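LEEME – Puesto de pinzas de mano Zidska, celda 2

Última revisión: 2022-10-27

Contenido de este archivo

1. Qué es este puesto
2. Montaje
3. Comprobación antes de cada sesión
4. Cables
5. Mantenimiento
6. Averías conocidas
7. Estructura de las carpetas
8. Pendiente

Qué es este puesto

El puesto Zidska graba demostraciones de manipulación hechas por una persona con dos pinzas de mano, una en cada mano. Las grabaciones se usan después para entrenar el brazo de Sarnside, que lleva las mismas mordazas. Este archivo trata del puesto físico: cómo se monta, cómo se cuida y qué hacer cuando falla. El formato de los datos se explica en el LEEME del repositorio Pathak y no se repite aquí.

Quien venga de la celda 1 debe tener en cuenta que los soportes de las placas son distintos y no se pueden intercambiar.

Montaje

La mesa va sobre la moqueta, con el borde delantero paralelo a la junta del suelo. No se atornilla. Si alguien la mueve, hay que repetir la calibración completa aunque parezca que ha vuelto a su sitio.

Las bases negras de los soportes, con cinta amarilla y negra en el borde, quedan fuera de la zona de trabajo, a izquierda y derecha. Las cortinas oscuras se dejan caídas durante la grabación. Con ellas recogidas entran reflejos y el seguimiento de las placas pierde puntos.

Cada pinza lleva encima una placa triangular blanca. La placa se fija con la pinza apagada y se aprieta a mano, sin llave – el inserto es de plástico y se pasa de rosca con facilidad. Después se comprueba que no tiene juego empujando la punta con un dedo.

El objeto de la tarea se coloca hacia el fondo de la mesa. Delante debe quedar sitio libre para mover las dos pinzas sin que se toquen. En la serie de la cesta se deja el bote blanco de tapa naranja dentro, de pie, y el compartimento verde macizo en el extremo derecho.

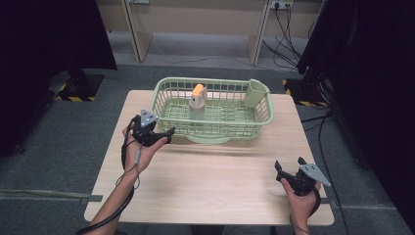
Comprobación antes de cada sesión

– Encender el receptor y esperar a que el indicador quede fijo.
– Abrir y cerrar cada pinza 6 veces. La lectura debe volver al mismo valor en reposo.
– Girar cada pinza despacio con la palma hacia arriba y hacia abajo. Las dos placas tienen que seguir apareciendo en el visor.
– Grabar una toma de prueba de 16 segundos y reproducirla entera.
– Borrar la toma de prueba. Si se queda en la carpeta, el script de importación la cuenta como válida.

Si falla cualquiera de estos puntos no se graba. Se anota en registro.txt y se pasa al apartado de averías.

Cables

Los cables de las pinzas son la parte que más se gasta. Deben bajar junto a la mano y el antebrazo formando un bucle amplio, sin tensión al extender el brazo. No se enrollan sobre la propia pinza al guardarla; se cuelgan.

La alimentación sale de la regleta de la pared del fondo. El mazo que baja de ella no se usa para colgar nada ni se desplaza hacia la mesa. Los cables del suelo del lado derecho se revisan antes de sentarse, porque una silla encima de uno de ellos ya nos costó un conector.

Mantenimiento

Cada 4 sesiones: limpiar las mordazas con un paño seco y revisar la punta de cada una. Si el gancho está redondeado, se cambia la mordaza completa.

Cada mes: sacar las placas, limpiar la cara con los puntos y volver a calibrar. No usar alcohol, borra los puntos.

En diciembre se sustituyen los dos cables aunque funcionen. Los repuestos están en la caja Waltasus, con la etiqueta de la celda.

Averías conocidas

La pinza no vuelve a cero. Suele ser suciedad en la guía. Desmontar la mordaza, limpiar y repetir la comprobación.

La placa desaparece del visor a ratos. Mirar primero las cortinas y después el apriete de la placa. Si persiste, recalibrar.

Las dos pinzas aparecen cambiadas de mano. Se han conectado al revés en el receptor. Apagar, cambiar los conectores y encender de nuevo. Las tomas grabadas así se pueden recuperar con invertir_manos.py.

Cortes en la señal al estirar el brazo. Cable dañado cerca de la base de la pinza. No se repara con cinta, se sustituye.

Estructura de las carpetas

calibracion/ – un archivo por calibración; el último es el vigente
tomas/ – grabaciones sin procesar
scripts/ – importación e inversión de manos
registro.txt – incidencias y cambios de piezas

Pendiente

– Dibujar la posición de las bases en un plano con cotas.
– Probar las mordazas de goma del brazo de Sarnside en la pinza derecha.
– Pasar registro.txt al repositorio Pathak.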